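## 6 Tischplatte montieren und ausrichten

Dieser Abschnitt gilt für das Untergestell Rovent mit Platten der Serie Brostier. Für Platten anderer Hersteller sind die Bohrabstände vor der Montage zu prüfen.

**Voraussetzungen**

- Das Untergestell ist vollständig verschraubt (siehe Abschnitt 5).
- Die Stellfüße sind ganz eingedreht.
- Innensechskantschlüssel 5 mm und Wasserwaage liegen bereit.

> **VORSICHT – Quetschgefahr.** Die Platte zu zweit heben. Nicht zwischen Platte und Querträger greifen.

### 6.1 Platte aufsetzen

1. Platte mit der Unterseite nach oben auf eine weiche, saubere Unterlage legen.
2. Schutzfolie von den Gewindeeinsätzen abziehen. Folienreste vollständig entfernen.
3. Gestell so auf die Platte setzen, dass die Langlöcher der Querträger über den Einsätzen liegen.
4. Alle Schrauben von Hand ansetzen und zwei Umdrehungen eindrehen.
5. Schrauben über Kreuz mit 9 Nm anziehen. Keinen Schlagschrauber verwenden.
6. Tisch zu zweit umdrehen und am Aufstellort absetzen.

Hinweis: Lässt sich eine Schraube nicht von Hand ansetzen, das Gestell lösen und neu ausrichten – schräg eingedrehte Schrauben beschädigen den Einsatz dauerhaft.

### 6.2 Höhe und Neigung einstellen

1. Stellfüße gleichmäßig ausdrehen, bis die Plattenoberkante 700 mm über dem Boden liegt.
2. Wasserwaage in Längs- und Querrichtung auflegen.
3. Abweichungen am jeweils tieferen Fuß ausgleichen.
4. Kontermuttern anziehen und die Einstellung erneut prüfen.

### 6.3 Oberfläche reinigen

Helle Platten vor der ersten Benutzung und danach nach Bedarf reinigen. Streifen und Abrieb mit einem feuchten Mikrofasertuch und neutralem Reiniger abwischen, anschließend trocken nachreiben.
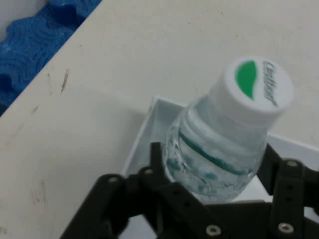

Scheuermilch, Stahlwolle und Lösungsmittel sind nicht zulässig. Sie verändern den Glanzgrad, und die behandelte Stelle bleibt im Streiflicht erkennbar. Hartnäckige Rückstände mit dem Reiniger Ovetti einweichen – Einwirkzeit höchstens 5 Minuten – und mit klarem Wasser nachwischen. Stehende Flüssigkeit an den Kanten sofort aufnehmen.

Schraubverbindungen nach sechs Wochen nachziehen, danach einmal jährlich im Dezember zusammen mit der Prüfung der Stellfüße.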